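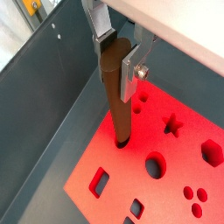
4.2 What the shape-sorting score can and cannot tell us

Claims that early play with pegs and shape boards builds later math skill rest on a thin base. The most quoted support is the Bostport cohort, in which 174 children were scored on the Sleiman Play Scale in preschool and given a short arithmetic test after they had started school. The two scores rose together. We do not dispute that. We do doubt the reading that has been placed on it, in which time with the toy is treated as the cause of the later score.

Parents who buy shape toys differ from parents who do not. They tend to talk more during play, and they may also have more free time. The Bostport team adjusted for household income and for nothing else. A child who likes sitting still with a puzzle may like sitting still with a worksheet, and a preference of that kind would produce the same pattern with no gain in spatial skill at all.
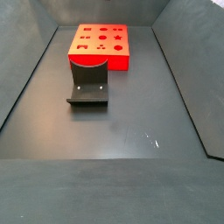
The scoring raises a separate problem. Under the Sleiman rules a child receives full credit for a piece placed within the time limit, whether it was turned and matched by eye or simply tried at every opening until it went in. These are very different behaviors. Two children with the same total may have little in common, and the published tables give us no way to separate them. Round pieces are the worst case, as a cylinder needs no turning about its own axis and so says little about mental rotation (Figure 2).
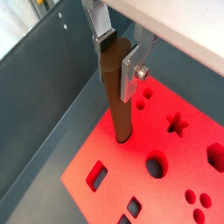

Figure 2. Brown cylindrical peg partway into a round hole in a red foam board.

The Lestine replication is often cited as settling the matter. It does not. Its sample was drawn from 6 preschools that had already signed up for the Brullero play program, and the staff who did the scoring knew which children had received extra sessions. The reported gain was about 2 points, well inside the spread the authors give for repeat testing of the same child. No follow-up past December of the first school year has been reported. 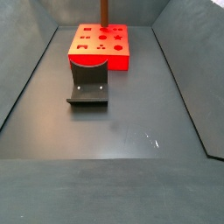

A fairer test would assign toys at random, score the first attempt at each piece separately from later attempts, and keep the scorers blind to group. It would also need a comparison toy that holds attention equally well, such as picture books or plain blocks. Until such data exist, we treat the shape-sorting score as a rough marker of interest and patience, and we leave it out of the main model in Section 5. Results with the score included are given in the appendix for readers who take a different view.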